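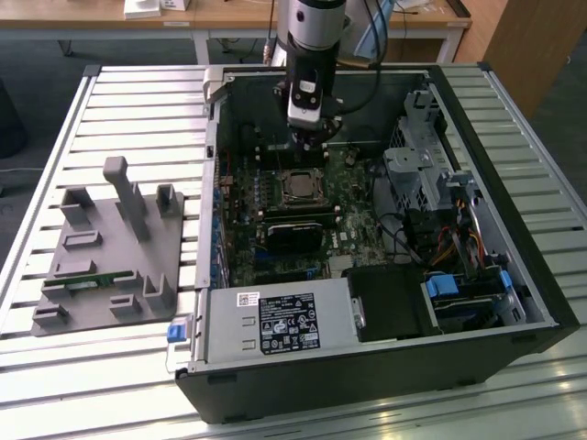

Pulthorpe Toy Archive is a private company that identifies, catalogues and sells collectable toys and playsets of the post-war period. We were established by Greer Lindsay and Orsolya Antal, who had each dealt in toys independently and who wished to offer collectors a fuller standard of description than was then usual in the trade. The same standard is applied to every object that reaches our benches, whether it is a complete boxed playset or a single chair from a doll's house. A toy garage with the wrong lift platform is to our minds an incomplete machine. Our entries therefore state which parts belong to the original issue, which are later replacements of the correct type, and which are absent.

Our Collection

The reference collection comprises 2311 catalogued items and is held at our premises in Pulthorpe. It is not for sale. Its purpose is to provide a known original against which incoming pieces may be compared for colour, moulding, weight and markings. The greater part consists of plastic figures, vehicles and furniture. There are smaller holdings of tinplate, die-cast models and printed card buildings.

Two ranges are represented in particular depth. The first is the Trelto farm and village series, including the early fences with pegged feet and both versions of the dairy. The second is the Borix construction sets, for which we hold instruction leaflets in four languages together with a long run of trade catalogues. The leaflets may be consulted by appointment. Copies can be supplied for personal study where the condition of the paper permits.

In June of each year the reference collection is closed to visitors for stock checking. Orders continue to be dispatched during this period, although replies to enquiries may take longer than usual.

Our Standards of Description

Every item offered for sale is measured in both millimetres and inches, and any maker's mark is transcribed exactly as it appears, including errors of spelling. Cracks, chewing, fading, sticker loss and owners' names in ink are all recorded. We do not use the word "mint" for an item that has been removed from its packaging.

Reproduction stickers and boxes are sold separately and are clearly stamped as such. We do not fit reproduction parts to original toys, and we ask customers who send items for valuation to tell us of any repairs known to them.

Valuation and Consignment

Written valuations are prepared for insurance, probate and private sale. A fee of £50 is charged for collections that can be examined in a single visit, and larger collections are quoted individually. Consigned items remain the property of the consignor until sold, and an itemised statement is issued at the close of each sale.

The Dervishi collection of wind-up vehicles, dispersed through this company on behalf of the family, was catalogued in 1235 lots. Printed copies of that catalogue are still available from the office.

Our People

Greer Lindsay, Director. Playsets and figures.
Orsolya Antal, Director. Tinplate and clockwork.
Selma Radulović, Head of Cataloguing.
Edin Krasniqi, Valuations and Consignments.
Amrit Cormier, Customer Orders and Spare Parts.

Spare Parts

Our spare parts service holds around 4000 loose original pieces, among them wheels, doors, hats, ladders and animals. Customers are asked to send a clear photograph of the toy, the dimensions of the missing part and any number moulded into the base. Parts may be returned within 14 days if they do not fit.

Visiting and Contact

Visits to the reference collection are by appointment only and should be arranged through the office. Children are welcome when accompanied by an adult. Step-free access is by the side entrance, and visitors who require it are asked to mention this when booking.

Page last revised March 28, 2022.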